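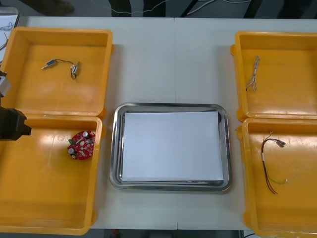 ## Dudetti Two-Arm Parts Sorting Station

The Dudetti station is a bench-height work cell for sorting small electrical parts. It was prepared for sites where the same few kinds of parts are handled all day by hand, and where staff have asked to spend less of the shift bent over a table. Two arms share one white work surface, and the operator remains in charge of what is placed on it and when the work begins.
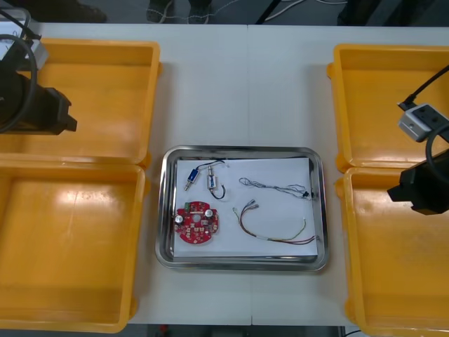 Staff duties change more than staff numbers under the plan adopted at the Eladdale plant. Operators who formerly sorted parts by hand now prepare trays, check finished bins and decide what is to be done with damaged items. Preparation takes some care. Parts are set out on white paper in the steel tray with space between them, so that a wire harness does not lie across the round red circuit board or catch on a solenoid. Each operator completes 13 hours of paid training before working alone at the station, and pay grades are unchanged.

### Bins and grippers

Each arm carries a two-finger gripper with its own camera. The yellow bins are supplied in pairs and may be replaced one at a time. Surface wear does not require replacement - a bin is withdrawn only if it is cracked or no longer sits flat.

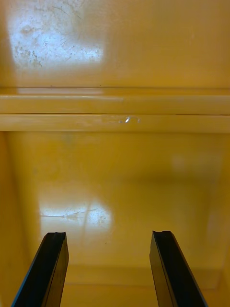 *Left gripper fingers, open, against a scuffed yellow surface.*

### Supply and service

| Item | Detail |
|---|---|
| Order code | Lodhi 582 |
| Arms | Two |
| Bins | Four, yellow |
| Center tray | Stainless steel, paper lined |
| Station weight | 103 kg |
| Service visits | Every 7 months |

Replacement bins and gripper fingers are held at the Skorkia depot. Orders should state the station code and the side of the table for which the part is required.

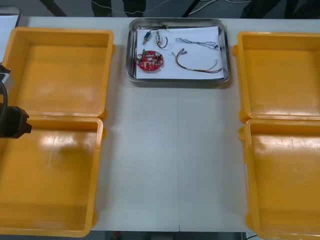
**ELADDALE, March** - The second station has been approved for use on the day shift. Supervisors are asked to observe the following arrangements:

- One trained operator is assigned to each station and is relieved at the usual breaks.
- Loose leads are to be laid straight where possible before a run is started.
- Hands are to be kept clear of the bins while either arm is powered.
- Any operator may stop the station without prior approval. Stops are recorded for maintenance purposes and do not form part of a staff review.

Staff who prefer to remain on hand assembly may apply to do so through their shift supervisor. Requests for a demonstration, or for the printed operator guide, should be sent to the Dudetti equipment desk.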